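Revgate Cloths: Questions and Answers

Last updated 2025-08-26

Revgate cloths are sold by Mirkudton for household cleaning. The questions below are the ones that come in most often by email and at the store counter. If yours is missing, write to Barış Tatlı at the Mirkudton store desk and he will get back to you.

CHOOSING A CLOTH

What is the Revgate cloth for?

Everyday wiping: counters, tables, sinks, stove tops, bathroom tile, window sills. It can be used dry for dust or damp for spills and smudges. It is not a dish towel and it is not meant for glassware, since it can leave a little lint the first few times out.

Does it come in colors?

One pattern only, a wavy stripe in pink on white. Earlier batches had a blue stripe. We ran out in August and have no plans to bring it back. If you have blue ones at home, they wash and wear the same way.

Why is the edge cut in little bumps?

The cloth has no sewn hem. A scalloped cut slows down fraying along the edge and keeps the cloth flat in the wash. The stripes run right up to the cut, so there is no plain border to lose if a few fibers come away.
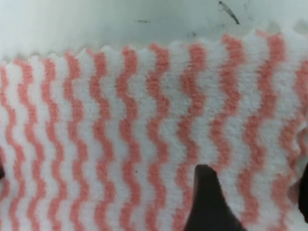 How is it different from the Zulness cloth?

Zulness is our thinner cloth. It dries faster and is better for mirrors and screens. Revgate is fuzzier and holds more water, so it does better on counters and floors. Plenty of people keep both. Please don't use either one on a hot burner.

How many come in a pack?

A pack holds 12. We don't sell singles. The store counter keeps an open one you can handle before you buy.

FIRST USE

Do I need to wash it before I use it?

Yes. Rinse it in warm water and wring it out twice, or run it through the machine once by itself. This takes out most of the loose fiber. Skipping the wash does no harm, but you will find fuzz on dark surfaces for a while.

Will the pink bleed?

It shouldn't in cold or warm water. In hot water the first wash may tint the water slightly. Keep new cloths away from white shirts until they have been through twice.

USING IT

Wet or dry?

Dry for dust and crumbs. Damp for nearly everything else. Soaking wet is the usual mistake -- the cloth just pushes water around and leaves streaks when it dries. Wring until it stops dripping.

Should I fold it?

Fold it in half, then in half again. That gives you a pad that fits under your hand and several clean faces to turn to. When one face looks gray, flip to the next. When all of them are used up, rinse and start over.

How do I get gray smudges off a white table?

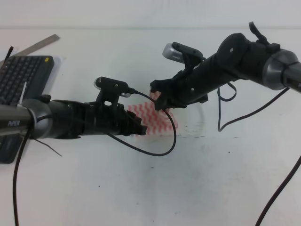 White tops show everything, and most of what they show comes off with warm water and one drop of dish soap. Smudges as faint as the gray ones on this tabletop usually need a damp pass and then a dry pass with a second cloth. Go in straight lines from the back edge toward you, and overlap each line a little. Small dark specks should be lifted with a dry corner first. Rubbing them while wet can smear them, and if a speck is gritty it may scratch. If a mark is still there after two passes, leave the damp cloth lying on it for 9 minutes and try again.

Can I use it with bleach?

No. Bleach weakens the fibers and turns the stripes patchy. White vinegar mixed half and half with water is fine. So is the Bayram kitchen spray, which is what we use in the store.

Is it safe on wood?

On sealed wood, yes, lightly damp. On waxed or oiled wood use it dry only.

WASHING AND DRYING

What temperature?

Warm, with regular detergent. Leave out fabric softener. It coats the fibers and the cloth stops picking up water. If you have already used softener, two washes without it will bring the cloth most of the way back.

Can it go in the dryer?

Low heat. Line drying is better. The edges may curl a bit either way; smooth them with your hand while the cloth is still damp.

Mine smells. What now?

It was probably left balled up in the sink. Soak it in warm water with half a cup of white vinegar for 22 minutes, then wash as usual. Hang it open between uses.

When should I throw one out?

When it stays stiff after washing or the middle goes thin enough to see light through. Old ones still work for shoes, bikes and paint drips.

RETURNS

Can I return an opened pack?

Within 11 days, with the receipt, if no more than one cloth has been used. Bring the whole pack to the counter. Mail returns go to the address on your order slip, and you pay the postage unless the pack arrived damaged.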